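3.2 Materials

The study drew on catalog entries from the Lorente saleroom covering mechanical wristwatches and pocket watches offered over 16 consecutive sales. Entries were taken from the printed catalogs and checked against the online versions where both existed. When the two disagreed, the printed text was used, except for estimates, which were sometimes revised after printing. A total of 1676 lots met the inclusion rules. Quartz movements, clocks, loose dials, and mixed lots of parts were left out. Lots withdrawn before the sale were kept if a full condition statement had been published.

Each entry was split into four fields: title, physical description, condition statement, and provenance note. The provenance note was the most uneven of these. In some entries it ran to several paragraphs and named earlier owners, repairers, and retailers; in others it was a single phrase such as "property of a gentleman." We did not try to confirm the claims made in the notes. The unit of interest was the claim as a bidder would have read it, and a later correction would not have been available at the time of bidding.

Hammer prices were recorded without buyer's premium and converted to a ratio by dividing by the midpoint of the published estimate. The ratio was then log-transformed. Unsold lots were coded separately and enter only the sale probability model in Section 4.

3.3 Coding of provenance claims

Two coders, Garrido and Barroso, read every provenance note without access to the price data. Claims were assigned to one of five classes: named first owner, named later owner, institutional use, retailer or workshop record, and unattributed family descent. A note could carry more than one class. Where a note mentioned supporting papers, the coder also recorded whether the papers were part of the lot, were shown only in a photograph, or were described as lost.

The scheme was revised once. In the first version, retailer records and workshop records formed separate classes, but agreement between coders was poor wherever a retailer also carried out repairs. Merging the two classes removed most of the difficulty. Remaining disagreements were settled by Goicoechea, who had taken no part in the first round of reading. A subset of 202 entries was coded a second time after an interval, by the same coders and in a new random order, to check for drift. Drift was small for ownership claims and larger for unattributed family descent, where the wording of the notes is often vague ("by repute," "understood to have come from").

Service marks scratched inside case backs were treated as workshop records only when the catalog transcribed them. A photograph of the open case was not enough, given that the resolution of the printed plates varied from sale to sale.

3.4 Condition statements

Condition statements were parsed with Vustarer, a rule-based tagger written for this project, and the output was corrected by hand. The tagger marks mentions of the dial, hands, case, crown, crystal, movement, and strap or bracelet, and attaches to each a grade on a five-point scale. Grades were derived from a fixed vocabulary. Terms such as "refinished" and "restored" were given their own flag and no grade, as house specialists use them both as praise and as a warning depending on the period of the watch.

Running state was harder to handle. Most statements say only that the watch was working at the time of cataloging, and the phrase gives no information on rate or amplitude. We therefore coded it as a binary variable and did not use the few timing figures that were given. Absence of any remark on running state was coded as missing. An alternative coding, with absence treated as not running, is reported in the appendix and leaves the main result unchanged.

Original boxes and papers were coded as two variables. In the saleroom they are usually mentioned together, but a box is easily matched to a watch at a later date, while a dated certificate with a serial number is not. Outer sleeves, pouches, and other soft packaging were grouped under a single packaging term and entered the models as a control.
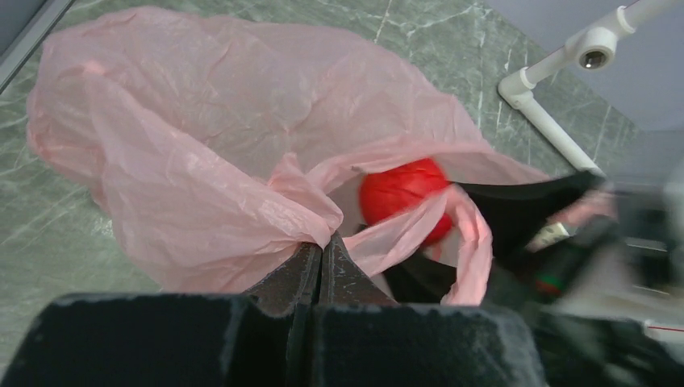
Figure 2. Red ball in a translucent pink plastic bag on a marble tabletop.

3.5 Statistical models

The main specification is a linear mixed model of the log price ratio, with provenance class, document status, and condition grades as fixed effects and sale as a random intercept. Maker was entered as a second random effect. Makers represented by fewer than 25 lots were pooled into one group, which reduced the number of levels considerably and allowed the model to converge without further constraints.

Two makers, Merent and Skekura, needed separate treatment. Merent watches were offered mainly in single-owner sales, so maker and sale are partly confounded. Skekura lots carried estimates that were low relative to results in every season, and they account for much of the upper tail of the ratio. All models were fitted with and without these lots. Both sets of coefficients are given in Table 3.

Sale probability was modeled by logistic regression with the same predictors, plus an indicator for the presence of a published reserve. Standard errors were clustered by sale. The position of a lot within the running order was tested as an additional covariate and dropped, as it did not improve the fit in either model.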